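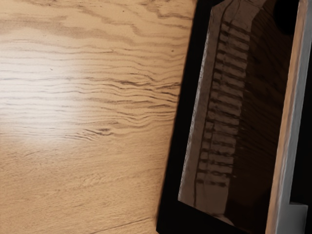 Vollach Wedding Vendor Listings

Version 2, released 2020-10-19

Summary

Vollach is a table of short text listings written by wedding vendors: florists, caterers, venues, tent and linen rental, music, cakes, hair and makeup. It holds 3000 listings, one per row, each with a category label and a set of service tags. It was built to test search and sorting on wedding directory sites, where the same service goes by many names.

Maintainers: Luana Caldeira (text cleanup, releases), Mihret Gidey (labels), Nivaldo Vasconcelos (scripts).

Files

listings.csv: the main table
tags.csv: the tag list, with a one-line meaning for each tag
splits.csv: row id and split name
CHANGES.txt: notes on each version
LICENSE.txt

All files are UTF-8 with Unix line endings. Fields that contain commas are quoted.

Columns in listings.csv

id: string, stable across versions
category: one of the values in tags.csv marked "top"
title: vendor's own heading, names replaced
body: the listing text, line breaks kept as \n
tags: zero or more tags, separated by semicolons
price_note: free text, often empty
season: "peak", "off" or "any"
source: "kirton" or "miranda"

The season column is filled in only if the vendor states it. Peak starts in May in both sources. An empty value means the listing says nothing and should not be read as "any".

Sources

Listings come from two directories, Kirton and Miranda, which gave us exports for this purpose. Kirton listings are longer and mostly written in full sentences. Miranda listings came through a web form with a character limit, so many of them stop short or lean on abbreviations ("cer." for ceremony, "recep." for reception, "DOC" for day-of coordinator). We left these as written.

Vendor names, phone numbers, street addresses and web links were replaced with placeholders such as VENDOR and PHONE. Couples' names in quoted reviews were replaced with COUPLE.
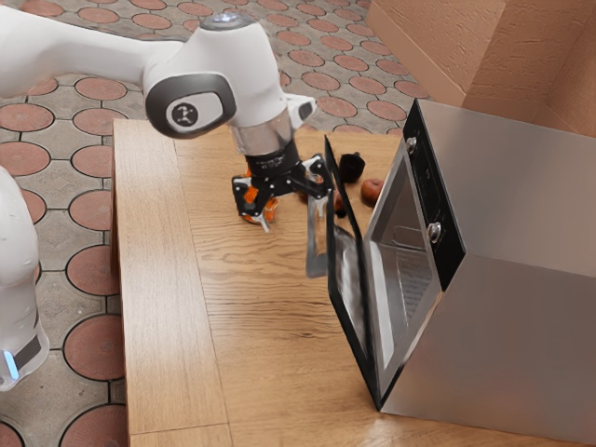

Labels

Each listing was labeled by 3 people working apart from each other. The category is the majority choice. Where all of them differed, Ademir Cavalcanti made the final call. Tags were kept if at least two people chose them.

Two pairs cause most of the disagreement. "Planner" and "coordinator" overlap, and many vendors use both words for the same package. "Decor" and "rental" overlap when a firm owns the items and also sets them up. The rule used was: if setup is part of the base price, label it decor.

Bundled listings (a venue with its own kitchen, for example) take the category of the item named first in the title, with the rest given as tags.

Splits

Splits are train, dev and test. All listings from one vendor are in the same split. Around 60 listings could not be tied to a vendor and were put in train.

Known problems

- Some body text repeats the title as its first line.
- price_note mixes per-guest and flat prices with no marker.
- Accented letters in a few Miranda rows were lost before export.
- Cake listings are nearly all from Kirton.

Loading

The Sumov loader reads the folder directly:

from sumov import load
data = load("vollach", split="train")

Any CSV reader will also work. Read id as a string, or leading zeros will be dropped.

Changes from version 1

Duplicate listings removed. The season column was added. The tag "lighting" was split into "lighting-indoor" and "lighting-tent". Ids did not change.

Corrections go to Reinaldo Barbosa. Include the row id and the version.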